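Der Handgreifer zum Mieten: warum der Monatspreis die falsche Größe ist

Bunari vermietet seit August handgeführte Greifer samt Datenaufbereitung. Das Paket heißt Bakis, kostet 600 Euro pro Gerät und Monat und richtet sich an Labore, die Manipulationsdaten brauchen und keinen Teleoperationsstand aufbauen wollen. Wir haben in Herinberg sieben Geräte im Einsatz gehabt, ausschließlich an Textilien.

Die Mechanik ist kein Streitpunkt. Die Finger schließen reproduzierbar, die Kalibrierung hält über einen Arbeitstag. Mein Einwand betrifft das Abrechnungsmodell. Von 2839 aufgezeichneten Episoden verwarf die Aufbereitung 376, überwiegend wegen verlorener Lageschätzung bei dunklem Stoff. Bezahlt wird trotzdem die Gerätezeit. Wer starre Teile umsetzt, merkt davon wenig. Wer Wäsche aus einem Haufen zieht, trägt das Ausfallrisiko allein.

Ein Anbieter, der Hardware und Auswertung bündelt, sollte nach verwertbarer Episode abrechnen. Er kennt die Verwurfgründe, der Kunde erhält lediglich einen Statuscode. Solange das so bleibt, würde ich Bakis für Stoffaufgaben nur mit vertraglich festgelegter Ausfallquote mieten.
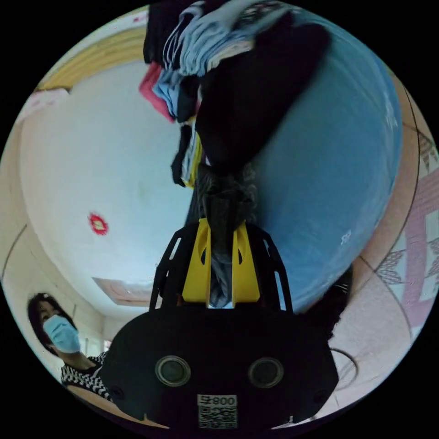
Rajeshwari Suvarna wendet ein, eine Abrechnung nach Episode verleite zu kurzen, einfachen Griffen; sie zahle lieber die Gerätezeit und verlange dafür die vollständigen Verwurfprotokolle.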